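Home | Local | Business | Schools | Opinion | Weather

Odport says old office PCs will save money. The math is thin

By Yuxi Tian
August 17, 2024

The town of Odport plans to keep its aging desktop computers for another two years and have them fixed up instead of replaced, a move the council says will save up to $3000. How it got to that number is harder to say.

Under the plan, approved this week, a repair firm called Cadov will service 80 machines used at the town hall, the library and the permit office. The council's summary runs two pages. It lists the price of new computers, then a lower price for repairs, and calls the gap a saving.

Missing from the summary is any figure for staff time. Clerks at the permit office were already complaining in March about slow start-ups and lost forms, and a machine that sits on a repair bench still leaves a desk with nothing to work on. There is no mention of loaners. Nor does the summary say what happens if a part can't be found.

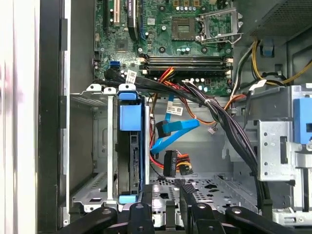

Chenxi Fan told the council that the town had heard the same promise about its phones, and that the bills for those kept coming long after the saving had been announced. Fan asked for a list of what each repair would include. The council said one would be posted "in due course."

The phone deal, with Filtel, was also sold as a way to spend less. The town has never published a full count of what it cost.

Cadov says most of the computers need only small fixes and that throwing them out would be a waste. That may be right. Plenty of office work doesn't call for a new machine. But the firm is paid by the job, and the plan sets no upper limit on how many jobs it can bill.

The council did not answer questions about who checked the estimate. Work is due to start at the library.

More local news
Lý Bakery asks for longer Sunday hours
Filtel to close Odport service desk
Permit office wait times up again
Library roof repair pushed back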